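## 4. Setting up a live broadcast of a memorial service

This section explains how to prepare Tokeck for the live broadcast of a funeral, a memorial evening or a service of songs. It is written for the person who operates the broadcast desk. Before you start, the program must be installed and the license activated (see section 2).

A memorial event is different from a concert or a talk show. The family is watching, also from other countries, and the event can not be repeated. Please read the whole section one time before the day of the event.

### 4.1 What you need

- One computer with Tokeck installed, connected to mains power
- A wired network connection. Wireless is possible, but we do not recommend it for events longer than one hour
- A Ukix audio box, or any mixer with a USB output
- The order of service, in its final version
- The written permission of the family for the broadcast

> **Caution:** Do not publish the link of the broadcast before you have the permission in writing. When a link is shared on social media, it is very difficult to take it back.

### 4.2 Create the event

1. Open Tokeck and choose **New event**. In the list of templates, select **Memorial**. This template has no countdown music, no advertisement and no reaction buttons.
2. Type the name of the deceased person exactly as it is written in the order of service. Check titles, double names and accents. The name is shown on the waiting page and in every lower caption, so one mistake appears in many places.
3. Set the start time. Tokeck uses the time zone of the venue, not the time zone of your computer. If the guests are in several countries, turn on **Show local time to viewer**.
4. Choose who can watch. There are 2 possibilities: **Public**, where everybody with the link can enter, and **Guest list**, where every viewer receives a personal code by e-mail. A guest list can have up to 100 addresses. For a longer list, please make a second list and attach it to the same event.
5. Click **Save**. The event now has the status *Draft* and is not visible for anyone outside your account.

### 4.3 Prepare the waiting page

Viewers who arrive early see the waiting page. It should be quiet and simple.

1. Go to **Waiting page** and upload one portrait. Ask the family which portrait they prefer. Please do not take one from the internet.
2. Write a short text, two lines at most. The date of birth and the date of death are optional.
3. If the family collects donations, put the link in the field **Family notice**. Links in the normal text field are not clickable.

> **Note:** The comment wall is off in the Memorial template. If the family wishes to receive messages, turn on **Condolences with approval**. Every message then waits until a moderator accepts it. Plan one person for this work during the whole event.

### 4.4 Connect the sound

In our experience most complaints after a broadcast are about sound, and only few are about the picture. A choir and a speaker at the lectern have very different levels.

1. Connect the Ukix box before you start Tokeck. If the program is already open, close it and open it again.
2. In **Audio > Input**, select the box. The green light must be on.
3. Ask someone to speak at the lectern with a normal voice. Move the slider until the meter stays at nearly two thirds.
4. Ask the choir or the band to perform the loudest part of a song. If the meter becomes red, lower the **Music** slider only. Leave the **Speech** slider as it is.
5. Save the setting under the name of the venue. You can use it again for the burial or the reception, if it takes place in the same hall.

### 4.5 Choose the background scene

The background scene is shown when no camera is active, for example when the procession moves from the hall to the cemetery.

1. Open **Scenes** and select the **Interiors** folder. Click one time on a scene for the preview. Turn and tilt the view with the right mouse button, then press **Keep view**.

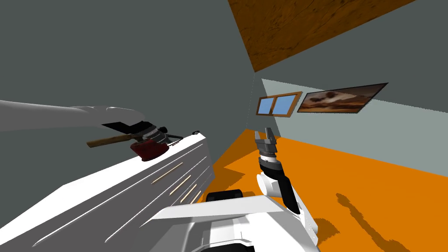

2. Set the fade to 7 seconds. Shorter fades are possible, but they feel hard between a prayer and a pause.
3. Add a caption such as "The service will continue at the graveside". Avoid exact times in this caption, as processions are often late.

### 4.6 Rehearsal and start

1. Press **Rehearse**. The program makes a private broadcast which only you can open. Watch it on a phone, with headphones.
2. When everything is correct, change the status from *Draft* to *Ready*.
3. At the start time press **Go live**, and wait for the red sign before you inform the master of ceremonies.

> **Caution:** Do not press **End event** during a pause. An ended event can not be opened again, and viewers will need a new link. Use **Hold** instead.

The recording is saved automatically. It stays private until you release it, see section 5.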